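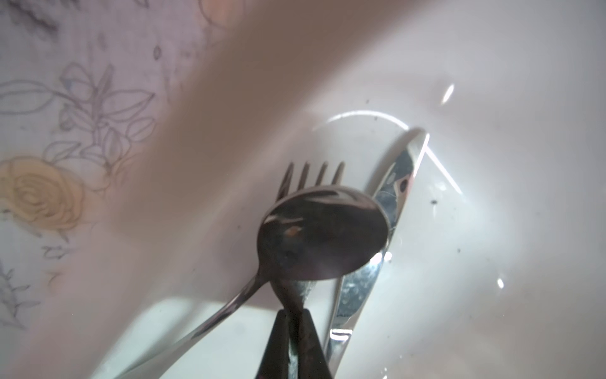

Can a machine do the dishes and put the silverware away yet?

Parts of the job, at a slow pace and with a person nearby. Robots can now pick up a single spoon, fork or knife in many home trials, but clearing a whole table and getting everything clean and into the right drawer still takes more time and more help than most households would accept.

That was the general finding of a trial run by Rodham, a small automation firm in Skelcombe, which spent part of September testing chores in kitchens and in the back room of a housewares store. The firm released a short report on the work this week.

The trial covered 1,804 attempts at everyday tasks. They included sorting flatware, folding dish towels, wiping counters, moving mugs to a shelf and restocking small boxed goods at the store, Ó Dubhghaill, which sells kitchen supplies on the town's main street.

Flatware was one of the harder jobs, according to the report. Stainless steel reflects lights and nearby objects, and a fork lying against a knife can be difficult for a camera to separate from it. White bowls and basins add glare of their own. A spoon can also turn in the grip once it has been lifted, which leaves it pointing the wrong way for the next step.

In the kitchen tests, the machine completed about 70 percent of single-item pickups on the first try. The rate fell when pieces were stacked or tangled, and the report says knives lying flat against the bottom of a sink were missed more often than anything else.

Speed remains a problem. Sorting one place setting took 6 minutes on average, including retries. An adult does the same job in a few seconds. Rodham said it had limited the speed of the arm for safety and expects to raise the limit in later tests, though it gave no target.

Washing was left out of most of the trial. The machine could hold an item under a faucet, but it had no dependable way of telling whether food was still stuck between the tines of a fork. A person checked the pieces by eye and sent some back. The firm said households that own a dishwasher would likely get more use from a robot that loads and unloads it than from one that scrubs.

Results at the store were better. Boxes are stiff and have flat sides, and the shelves stayed in the same place from one night to the next. The machine worked after closing and restocked two aisles, with an employee on hand to clear jams and pick up dropped goods. Loose utensils sold from open bins were still handled by staff.

Ó Dubhghaill said it has no plans to cut hours. The store said restocking is a small part of the working day, and that most of the time goes to customers, deliveries and returns, none of which the machine was set up to do.

Cloth gave mixed results. Dish towels of one size and color were folded well enough to stack. Printed fabrics and larger pieces such as tablecloths often had to be laid out again by hand before the machine could find the corners.

The report does not give a price for a home version. Rodham said the equipment used in the trial is not for sale and that the cost of upkeep has not been worked out. Finger pads wore down and had to be replaced during the tests, and the cameras needed regular cleaning when used close to a sink.

A second round is planned in Uvstead, where 20 households have agreed to take part. Those tests will use each home's own plates and flatware, where the first round relied mostly on a set chosen by the firm. Families will be asked to leave their kitchens as they normally would after a meal.

Each visit will last one evening, and an operator will stay in the home the whole time. Households will be able to stop a test at any point. Glassware and sharp kitchen knives will be kept out of the first visits and may be added later. Rodham said it will publish the Uvstead results in the same form as the first report, with failed attempts included in the totals.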